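Zuvow 188 padded bench mat – long-term review

2022-09-02
Reviewed by Viera Šimek

The Zuvow 188 is a closed-cell foam mat with a bonded vinyl face, sold for repair benches, sewing tables and anywhere else a hard top marks the work. The number is the length in centimetres. I bought mine at full retail in May and have used it on most working days.

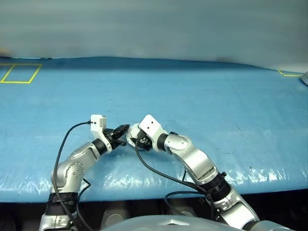 Claimed length is 188 cm and mine measured true along both long edges. The cut is square at three corners. The fourth is out by a couple of millimetres, enough to show against a fixed upstand but not enough to return it. The mat arrives rolled with the face inward, so the ends lift. Laid face up with a straight edge clamped over each end, it was flat by the next morning. The instructions suggest a hair dryer. I didn't try it.

Grip on the underside is adequate on melamine and poor on oiled timber. On my hardwood top the mat crept forward whenever I leaned into a screwdriver. Two strips of thin double-sided tape fixed it, and they peeled off without residue when I moved the bench. Zuvow sells an anchoring kit for the same purpose at a price I can't justify.

Recovery is the main point in its favour. I left a small vice standing on one spot over a weekend and the dent had gone by the afternoon after it was moved. The Filitz mat I used before this one kept every dent it was given. It was also 3 mm thinner, and a dropped bolt rang straight through it.

Cleaning is simple with dish soap and warm water. Isopropyl alcohol dulled the sheen in a test patch under the rear edge. Flux and light machine oil wiped off, but permanent marker did not. The face isn't rated for heat, and a soldering iron needs its own pad. The mat isn't static dissipative either, despite one reseller listing it among the grounded models. Check the label on the roll before buying for electronics.

Karabo Sithole has the Du Plessis equivalent on a cutting table and reports fewer edge problems, as that one has a stitched border. The Zuvow edge is raw, and mine has begun to fray in colour, if not in structure, where my forearm rests.

Price paid: $100, plus freight. The shorter version is $34 less and uses the same foam.

Recommended for mechanical and assembly work on a laminate top. For oiled timber, add the cost of tape.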